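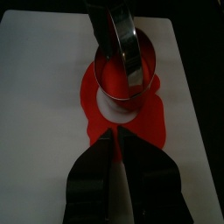

Staff on the cutting line at Vurkholm asked for slower arms before they asked for anything else, according to a remark passed on by the firm. The Somum cell now handles the round cutter and the dough, and 9 of the 28 people on the shift have moved to mixing and inspection. Hours and pay grades are unchanged. 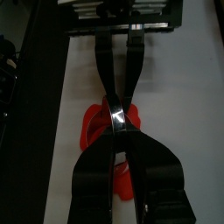 Two arms share each board, and an operator clears any stoppage by hand. The firm logged 517 stoppages in August. Training for the remaining staff starts on Wed 27 September.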